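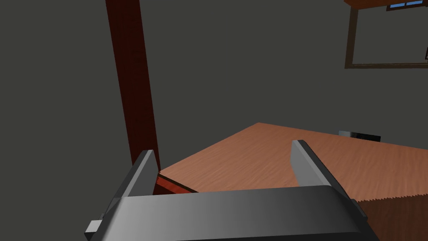

## 一月碎碎念:我终于把那罐老面养活了

大家新年好呀!上一期说到我的酸面种第三次阵亡,收到好多来信安慰我,还有人寄来一小包自己晒干的面种(谢谢Noeline Merrick,隔着半个地球,包得比首饰还仔细)。所以这一期我就不聊别的了,专门交代一下这罐老面的近况。

先说结论:活了,而且活得有点嚣张。

干面种到家那天我先用温水泡开,喂了一勺黑麦粉,放在冰箱顶上。头两天一点动静都没有,我每隔一会儿就去掀盖子看,我妈说我小时候孵豆芽也是这副样子。到第三天早上,瓶壁上冒出一圈小气泡,闻起来像没熟的苹果,我高兴得在厨房里叫了一声,把猫吓跑了。

然后就是漫长的喂养。以前我总是随手舀,水多水少全凭心情,这次老老实实上秤:80克老面,80克水,80克粉,早晚各一次。粉我换过两种,先用的Dellis家的全麦,发得快,酸味也冲;后来改成Kornau的高筋白粉掺一点黑麦,味道柔和多了,做吐司不会抢黄油的风头。两种我都还留着,做乡村面包的时候还是想念前面那个劲儿。

说说第一炉吧。我太心急,面团还没发够就进了烤箱,结果切开来中间一道又湿又实的底,像年糕。家里人很给面子,烤一烤蘸汤吃完了。第二炉我学乖了,揉好放冰箱睡了21个小时,早上拿出来整形,割包的时候刀一下去,表皮“嘶”地张开,那个声音真是太让人上瘾了!烤出来称了一下,557克,壳子脆得掉了一桌渣,我站着就吃掉了两片(没抹任何东西,顶多撒了一点点盐)。

几条零零碎碎的心得,给也在养面种的朋友:

- 冬天厨房冷,别急着判它死刑。我那罐在窗台上三天不动,挪到冰箱顶上当晚就翻倍了。
- 瓶口套一根橡皮筋标高度,比拍照对比方便。
- 喂剩下的别倒。加个鸡蛋、一把葱花、一点盐,摊成薄饼,早饭就有了。我现在为了吃葱花饼,会故意多喂一点。
- 面团粘手的时候沾水,不要一直撒粉,我撒了好几年的粉,越撒面包越硬。
- 出门超过三天就喂稠一点放冷藏,回来连喂两顿,它会原谅你的。

对了,上一期有朋友问铸铁锅。我用的是从二手市集淘来的旧锅,盖子把手松了,拧一拧继续用。没有锅也不要紧,在烤箱底层放一盘热水,效果差一点,但绝对能吃。

还有取名的事!上期征集的名字我都看了,笑了一晚上。最后选了“Drulen”,投稿的人说这是她瞎编的,念起来像一个爱打嗝的小妖怪,我觉得跟罐子里咕嘟咕嘟的样子特别配。从老面里分出来的第二罐叫“Sani”,脾气好一些,发得慢,我打算拿它做肉桂卷。

顺便翻了一下后台,这份小通讯的订阅数到3,223了。刚开始写的时候,收件人是我姐和她的两个同事……谢谢你们愿意看我絮叨面粉和水。

下一期写肉桂卷,糖要放多少我还在跟家里人吵。你家的配方如果糖特别少又好吃,请一定回信告诉我,我需要援军。面种也可以分,回信写上地址,我晒干了慢慢寄,可能要排一阵子队,毕竟晒面种要看天气,而我这儿已经连着下了好多天的雨,窗台上那张烘焙纸到现在还是潮的。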